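Changing the sheets

March 27, 2023

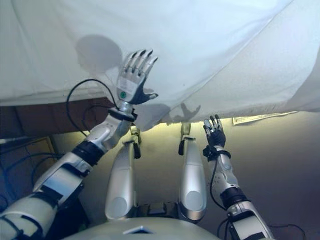 I grew up in a house where the beds were changed on Saturday, before breakfast if possible. My mother stripped all of them, mine and my brother's included, whether or not we were still lying there. By nine the first load was on the line. When I moved out at nineteen I stopped doing it that way within a month, and for years I changed my bed when I remembered, usually when somebody was coming to stay.

I've gone back to a fixed day. It took moving to Kondcombe to do it, and mostly that was the weather. We get a dry westerly for a good part of the year and a queen sheet pegged out at breakfast is ready to come in by morning tea. In the old flat I had a clothes horse in the bathroom and a window that opened about a hand's width. Doing a full set of bedding in there meant the whole place smelled damp until the next evening, so I put it off.

The other thing was that I finally threw out the bad sheets. I had eleven years of them in the hall cupboard: singles from when I had a single bed, a brown fitted sheet that had lost its elastic on one side, three pillowcases from a set whose sheets were long gone. I kept them because they were sheets and sheets are useful. Over that whole time I used one of them, as a drop cloth. The vet clinic on the main road took everything except the brown one.

What I have now is two sets for my bed and one for the spare. One set on, one in the cupboard. I used to think you needed three per bed, one on, one in the wash and one put away, but if you wash in the morning you don't need the third. If it rains I put the second set on and hang the first in the laundry. I haven't run out yet.

I bought both sets from the same place, a small shop called Prorholm that also does towels. They are plain cotton percale. I tried sateen once, and it was nice for a week and too hot from then on. I tried linen at my sister-in-law's place and slept well, but I iron pillowcases and I don't want to iron linen ones. I know you aren't supposed to iron linen. I would end up doing it.

Thread count I've stopped looking at. The sateen had a very high one and pilled where my feet go. The percale has a modest one and has been washed most weeks for over 4 years and is softer than when I got it. Piroska Lengyel, who taught the sewing class I did at the community centre, told us to hold a sheet up to the window and look at how even the weave was, and to ignore the packet. She also said to check the hem stitching, and that if the stitches were long the sheet would come undone at the corners. I've done both ever since and I get some looks in shops.

On washing. I use warm water, half the powder the box says, and no softener. I used softener for a long time and the towels stopped drying anything. With sheets it's less obvious but they do get a slippery feel that I don't like. I do the pillowcases with the sheets and the doona cover separately, because otherwise everything ends up inside the doona cover in one wet lump and the machine walks across the floor. Doing up the buttons first helps a bit. My machine is a front loader, a Hosoda, secondhand, and it has a bedding cycle that goes for two hours and forty minutes. I use the ordinary cotton cycle. I can't see any difference in the sheets.

Whites I do with a scoop of soaker once a month. I don't use bleach. I ruined a good navy dressing gown with bleach I had used on something else the day before, and I don't want it in the house.

On the line, I fold the sheet in half over the wire and peg the two hems together, with the fold hanging down. It catches the wind and dries from the inside. My neighbour hangs hers full length, one edge to the line, and hers look better from the road, but they drag on the grass if the prop slips. My line is a Drostura, the fold-down sort, bolted to the side of the garage, and it isn't long enough for two queen sheets hung her way in any case.

Fitted sheets I can fold. It took me one wet afternoon and a lot of starting again. You put your hands in two corners, bring them together, tuck one inside the other, then do the same with the remaining two, and lay it on the bed to square it up. It's never as neat as the flat one. I put the folded set inside one of its own pillowcases, so that when I open the cupboard there's one parcel to grab. I got that from my aunt, who ran a guest house for years and had a linen room with labels on the shelves.

Making the bed, I do the bottom sheet, then the flat sheet with the good side facing down, so the good side shows when you turn the top over the blanket. A lot of people have given up on the flat sheet and just use the doona. I tried that for a winter. It means washing the doona cover every week, and getting a doona back into its cover is the one part of this I still dislike. I do the inside-out method, hands in the far corners, grab the doona and shake. It usually takes two goes and there's always a bare patch down near the foot that I find at bedtime.

Hospital corners I only do on the spare bed. Guests kick them out, I suppose, but it looks tidy when they first walk in. On my own bed I tuck the bottom and leave the sides.

I do it on Sundays now, not Saturdays. Mum thinks that's late. She rang while I was bringing the last load in and asked if I'd turned the mattress this season, and I hadn't, so that's on the list for next weekend along with finding the other two pillow protectors.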